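Indent (kitchen robot procurement)

An indent, in the purchasing offices of Plestholm, is the written request that must be approved before any money is spent on equipment. In domestic robotics the word has come to cover the whole planning exercise for a kitchen arm: the arm itself, the hand, the software, the practice kitchen, and the baskets, which are always forgotten.

The usual indent begins with simulation, on the sound principle that a rendered countertop can be replaced for free. Buyers ask the supplier to run a short list of household jobs in a virtual kitchen before they commit to a purchase. Moving small items and carrying a wire basket are typical requests, and both are harder to budget for than they look.
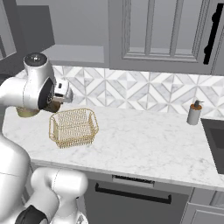
Written by the Equipment Desk
Staff editors, Automation and Purchasing

Cost structure

The arm is the figure everyone remembers, and it is seldom the figure that causes trouble. Plestholm's standard form has separate lines for the gripper, mounting, software license, training and spares. Under the Traltia price list, a basic gripper is entered at 1,005 and the mounting kit at 613, before delivery. The first year of software and support comes to 3,479, a sum that tends to be discovered in the second meeting.

Simulation time is billed separately. It is cheap next to a real kitchen with marble counters, though it has a way of growing. A department that asks for one basket test will soon want the same test with the basket loaded, then with toast and a glass cup left out on the counter, as in kitchens where people live.

Specifying the work

The Lenz method, named after the planning worksheet on which it is based, asks buyers to describe jobs before choosing a machine. Each job gets its own row: what is to be held, how it is gripped, where it goes, and how much clear space the arm needs. A basket held by the rim places different demands on a gripper than a squat object held over a counter. Buyers who write only "kitchen tasks" receive quotes for kitchen tasks, at kitchen-task prices.

Floor space has a row too. An arm with a bulky base needs room to stand and room to swing, and a floor plan that shows only the countertop will flatter every model in the catalog.

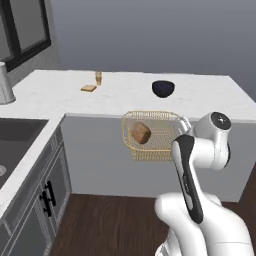
Approval and review

An indent in Plestholm needs 2 signatures, one for the money and one for the need. The second is slower. Reviewers commonly ask whether the basket could be carried by a person, and the accepted reply is a staffing table attached as an appendix.

Approved indents are reviewed each January. Unspent simulation hours may be carried over once. Spares may not, which accounts for the large number of gripper pads ordered in December.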